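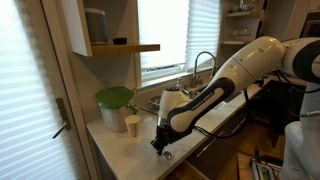

Kondham Counter Stand, parts kit for a home or shared-shop arm build

Steel stand kit for setting a tabletop-class robot arm next to a kitchen counter or workbench. You weld or bolt it yourself. The arm, its controller and the gripper are not included.

Price: $900
Ships from: Zirnbridge
Page updated: 2023-11-14

What it's for

The Kondham stand puts the base of the arm beside the work surface so it can reach in from the side. You don't drill the countertop, and the counter stays usable when the arm is parked. We use it at the Clitinora shared workshop and in a home kitchen, where the arm comes in from the right with the sink and faucet at the back.

The kit was drawn up by Archie Morrison. Doina Stan did the cable tray and the wiring notes, and she answers most of the build mail.

In the kit

Square steel tube, cut to length and deburred
Top plate, 300 mm square, left blank unless you order a hole pattern
4 leveling feet with rubber pads
Corner gussets and hardware, bagged by joint (Geerts bolts, metric)
Cable tray with slots for hook-and-loop straps
Printed build notes

You supply

Drill and bits for the top plate if you order it blank
Metric socket set and a torque wrench
A level at least as long as the plate
Ballast. Sandbags are fine, steel offcuts are better

Finish is bare steel with a light oil coat. Wipe it down with mineral spirits before you paint.

Building it

Bolt the two side frames first, flat on the floor, and leave everything finger-tight. Stand them up, add the cross members, then square it by measuring the diagonals. Torque from the bottom up. Archie does it in an evening. Plan on a full day if you are painting or welding.

Set the top plate last. If the plate rocks at all, shim it before the arm goes on. A small error at the plate turns into a large one at the fingers, and you will waste a lot of time blaming calibration.

Our October revision moved the lower cross member back to make toe room under the counter. Older kits can be changed over with two new brackets. Write to us and ask for the October brackets.

Cables

Route the arm cables down and to the side, away from the counter edge, and leave a loop at the wrist. Move the arm by hand through everything you want it to do before you strap anything down. Doina's rule is to strap at the base first, then go out one joint at a time and stop when the cable starts to pull.

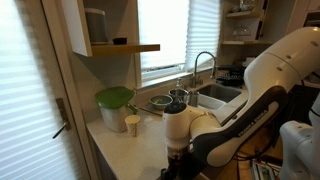

The tray holds power and signal lines in separate channels. Keep them separate. Network cable can run with the signal lines.

Keep the controller off the floor if there is a sink nearby. There are two tapped holes on the inner leg for a shelf, but the shelf itself is not in the kit.

Testing

We ran one stand through 4,000 reach-and-return moves in the Clitinora shop and checked the bolts after. Two on the lower cross member had backed off slightly. Those joints now come with lock nuts.

Before you order

Check the mounting pattern and load figures in your arm maker's manual. We cut plates to a drawing you send and don't keep patterns on file. Mark the stop button location on your floor plan too - it has to be in reach from where you stand, and that sometimes decides which side the stand goes on.

Returns accepted on blank plates only.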